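4. Setting up your first room in Brikow

Brikow keeps a list of what you own and where it lives. Set up one room before you touch the others. The welcome screen suggests doing the whole house in a weekend. We would ignore that.

4.1 Before you start

The free account holds 300 entries. A kitchen can use most of that if you log every teaspoon, so don't. The paid account holds 3000, and few homes need it.

4.2 Add the room

1. Open Places and press New room.
2. Type a plain name. "Back bedroom" will still make sense in September. "Calm zone" may not.
3. Add each cupboard, shelf or drawer as a Spot.
4. Press Save. The room does not save itself, whatever the green tick suggests.

Note: Spots can be renamed later but not moved to another room. Delete and start again if you put one in the wrong place.

4.3 Add your things

1. Choose a Spot and press Add.
2. Enter the item and how many you have.
3. Pick Keep, Pass on or Undecided.
4. Attach a picture if you want one. A written name is quicker to search.

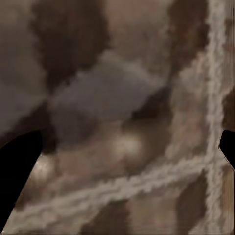
Fig. 7. Two black gripper fingers against a blurred brown and beige surface.

Caution: Undecided has no time limit. Items left there stay there, and the progress bar counts them as sorted. Check the Undecided list yourself before you believe the bar.

4.4 The Suggest button

Suggest offers to mark items as Pass on if you haven't opened their entry for a while. It has no idea whether you use the thing. Nanami Honda tested it on her own hall cupboard, 23 entries in all, and it wanted her to give away the fuse box key. Leave Suggest off until the room is finished, then read each line before you accept it.

4.5 Bringing in an old list

Lists from Wavus and Fomo can be loaded under Settings, then Import. Haugen lists lose their room names on the way in.

1. Save a copy of the old list.
2. Load it into an empty room.
3. Compare the totals. If they differ, press Undo import straight away. Undo is gone once you close the page.

Section last checked 2020-03-05.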